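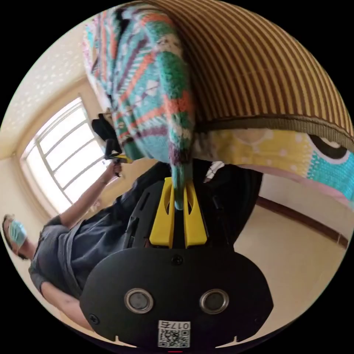

Kendow knitwear collection opens for winter clothes in Edden

11 Mar 2024

EDDEN – The winter clothes collection in Edden started on Monday at the Faulkner Hall and will stay open for 3 weeks. Residents can bring sweaters, socks, scarves and blankets that they do not need any more. The collection is organized by Kendow, a local group which repairs knitted clothes and gives them to families before the next cold season.

Last year the group received 126 pieces. From these, 63 were good enough to give away without any repair, and the others went first to the mending table.

Kendow asks people to sort their clothes at home. A bed is a good place for this work, because a big sweater can be spread out and checked from both sides. Socks should be kept together in pairs, also when they have a pattern and look easy to match later. A pair with diamonds and stripes in turquoise, coral and purple takes only a moment to fold at home, but much longer to find again in a full box.

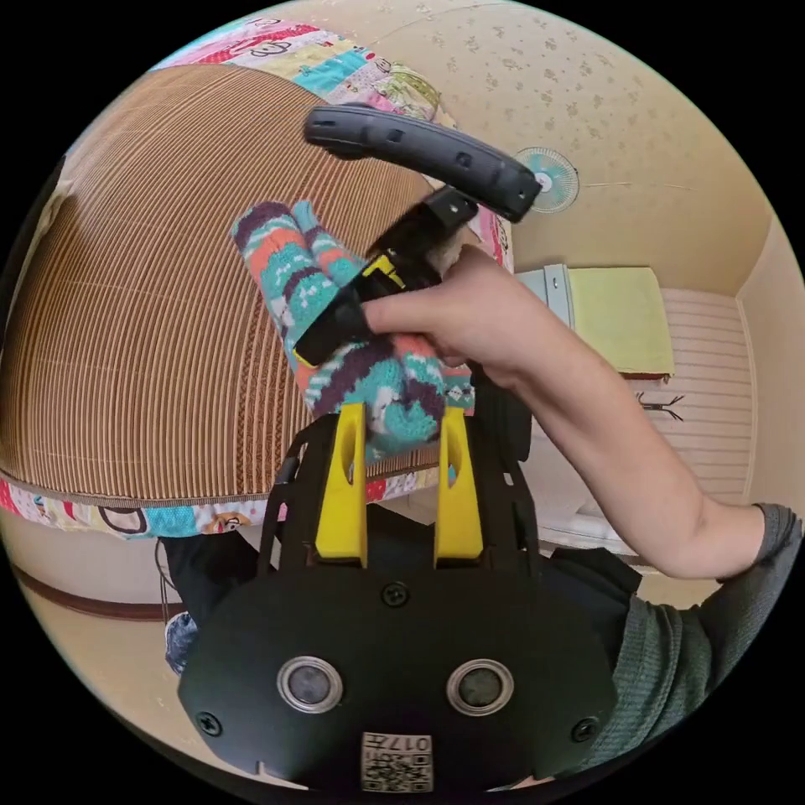 What to check before you bring it

The group says that the cuffs and the waistband are the first parts to look at. On a patterned sweater a small hole is easy to miss, and it is better to pull the ribbed part gently with two hands and look through it against the light. Teal and purple cuffs on a sweater with zigzags, for example, can hide a loose thread very well. 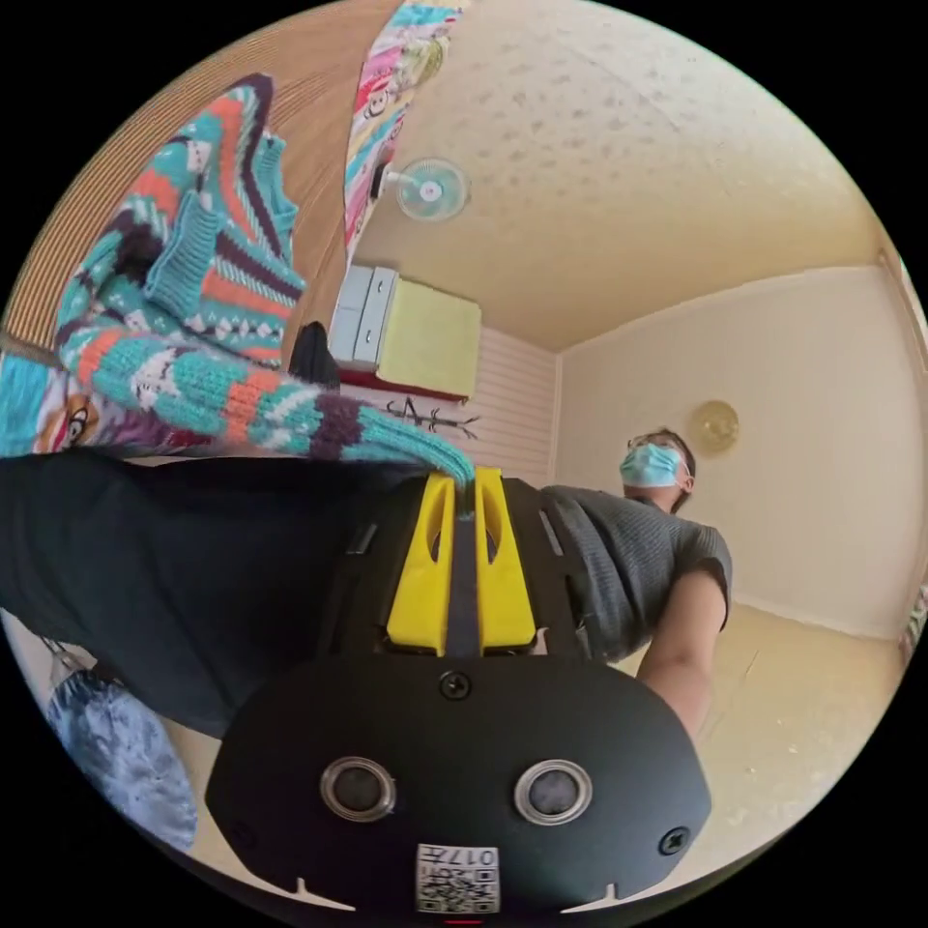

Clothes should be washed and fully dry. Please do not use plastic bags with a knot – paper bags or open boxes are preferred. Quilts and mats are not accepted this time, as the storage room in the hall, a building from 1916, is small.

Items that need mending will be repaired with yarn from the Dramar shop, which gives its leftover colors to the group. The finished clothes will be given out in September. The hall is open in the afternoon, and bags can be left at the side entrance on Dramar Street.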